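工单记录:手持夹爪示教数据在零食拣取任务中的回放偏差

提交单位:Ternell 家居操作示教项目组
受理单位:Trisetti 技术支持部
涉及产品:Caldeira 手持示教夹爪;Imham 轨迹处理与回放软件
优先级:二级
建单时间:2021年12月
状态:已关闭

一、问题陈述

我组使用 Caldeira 手持示教夹爪,在居室环境中采集小件包装食品的拣取与移放示教。操作员手持夹爪完成全部动作,夹爪所附相机同步记录画面,随后由 Imham 软件解算末端位姿与指间开度,生成可供机械臂执行的轨迹。

自本批数据起,回放阶段出现以下现象:机械臂能够到达托盘上方的预定位置,接近方向亦与示教一致,但两指闭合后包装袋未被夹持,或在提起初段滑脱。同一轨迹重复回放,结果基本相同。更换目标物为硬质纸盒后,现象不再出现。

我组已先行完成下列检查,供贵部参考:

机械臂侧夹爪的零位已重新标定,空载开合正常。
指垫已按维护手册清洁,未见脱胶。
回放速度降低后,现象无明显改善。
示教原始画面中,操作员均已完成夹持和提起,未发现操作失误。

请贵部协助判断问题出自采集、解算还是回放环节,并说明已采集的数据能否继续使用。本批共有示教片段约700条,如需全部重采,将影响后续训练安排。

二、受理与初步分析

工单已受理。根据现有描述,到达位置正确而夹持失败,且仅见于软质包装,初步判断位姿解算无明显异常,问题较可能集中于指间开度一项。

Imham 软件并不直接读取夹爪内部的行程数值,而是由画面中两指的相对位置推算开度。对于硬质物体,两指接触物体后开度即告稳定,推算值与实际值的差异一般不影响夹持。对于软质包装,操作员在接触之后通常继续施力,袋体随之受压变形,此时有效的夹持动作体现为接触后的进一步收拢。若该段变化在处理中被平滑或截断,轨迹中仅保留“接触”,而不包含“夹紧”,回放时即可能出现所述现象。

请提交单位补充以下材料:

本批数据的处理配置文件,包括开度滤波与截断参数。
任一失败轨迹对应的原始片段,须包含接近、闭合、提起三个阶段。
机械臂侧夹爪的开度指令曲线与反馈曲线,时间轴须对齐。
夹持时刻的画面,以便核对指垫与包装的接触情况。

三、补充材料

配置文件、原始片段及曲线已上传至工单附件区。夹持时刻的画面如下,目标物为红色方形小包装,袋面印有日文,由绿色托盘中夹起。托盘置于铺有花纹被面的床上,盘内另有其他零食包装。画面中两侧深蓝色带棱指垫分别压在袋体左右两侧。
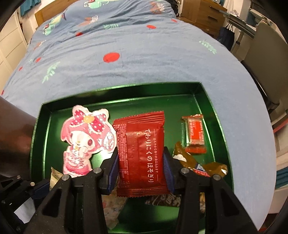
Trisetti 技术支持部回复:软质包装的夹持深度不宜仅凭单一时刻的画面判定,须与开度曲线一并核对。经比对贵组所附配置文件,开度下限截断值设为9毫米,系沿用6月硬质纸盒任务的配置。凡推算开度低于该值的时间段,软件一律按9毫米输出。请先将该参数恢复为出厂默认值,对同一原始片段重新处理,再与原轨迹进行对比,暂不必重新采集。

四、复核过程

我组按上述意见执行,经过如下。

第一步,备份原配置,将开度下限截断值恢复为默认值,其余参数不变。

第二步,对上传的失败片段重新处理。新生成的开度曲线在接触之后继续下降,至提起开始前趋于平稳;原曲线在同一时段为一条水平线。两者在接近阶段完全重合。

第三步,使用新轨迹在机械臂上回放。包装袋可被夹起并移至指定位置。但在部分回放中,袋体提起后略有转动,放置朝向与示教不一致。

第四步,将闭合时刻与提起时刻的间隔逐条检查。发现部分轨迹中,机械臂在夹爪尚未完全到位时即开始上提。

现就第四步所见提请贵部进一步说明:该间隔是否可在软件中统一调整,抑或须由操作员在示教时予以保证。

五、处理意见

关于夹持失败,原因已确认为截断参数沿用不当,与采集操作无关。

关于提起后袋体转动,经核对指令曲线与反馈曲线,机械臂侧夹爪的响应相对指令滞后100毫秒。手持示教时,操作员的闭合与提起动作由同一只手连续完成,两者衔接紧密;回放时夹爪与机械臂分别执行指令,上述滞后使提起相对提前。该情况可在软件中补偿,步骤如下:

1. 进入 Imham 软件的回放设置,打开“执行延迟补偿”。
2. 将夹爪通道的提前量设为100毫秒,机械臂通道保持为零。
3. 保存为独立配置,名称中应注明所用夹爪型号及目标物类别,不得覆盖硬质物体任务的配置。
4. 选取一条轨迹在无目标物条件下试运行,确认夹爪动作与两指行程均无异常后,再进行带物回放。

提前量不宜设置过大。闭合过早时,指端可能在到位前推动目标物,托盘内物品较密集时尤应注意。

对于后续采集,建议操作员在夹紧后稍作停顿再行提起,停顿时间不作硬性规定,以动作自然为准。采集时应避免手部或衣袖遮挡指端,否则开度推算可能出现短时缺失。盘内物品相互叠压的,可正常采集,但应在片段备注中写明目标物名称,以免后续标注时混淆。

六、数据处置

已采集片段的原始画面完整,无须重采。请以新配置对全部片段重新处理,旧轨迹文件移入归档目录并标注“截断参数有误,不得用于训练”。已使用旧轨迹开展的训练,其结果不宜作为评估依据。

重新处理后,如有片段出现开度缺失提示,应单独列出并人工复查。缺失发生在接近阶段的,可由软件插值;发生在闭合阶段的,该片段应予剔除。

七、提交单位确认

全部片段已完成重新处理。开度缺失提示共涉及2条,均发生在闭合阶段,已按规定剔除。启用延迟补偿后,我组在同一托盘、同类包装条件下进行回放,夹持失败现象未再出现,放置朝向与示教基本一致。

另有一项建议,请转交软件维护人员:处理任务启动时,如当前配置的开度下限截断值不同于出厂默认值,应在界面上给出提示,并在输出文件中记录该数值。目前该参数仅见于配置文件内部,跨任务沿用配置时不易察觉。

八、关闭说明

上述建议已登记为功能改进需求,处理进度另行通知。现有版本的用户可在处理前导出配置摘要,自行核对“开度”一节各项参数。

经提交单位确认,本工单所涉问题均已解决,予以关闭。如同类现象再次出现,请在本工单下申请重新开启,并附新产生的开度曲线及所用配置文件。

Trisetti 技术支持部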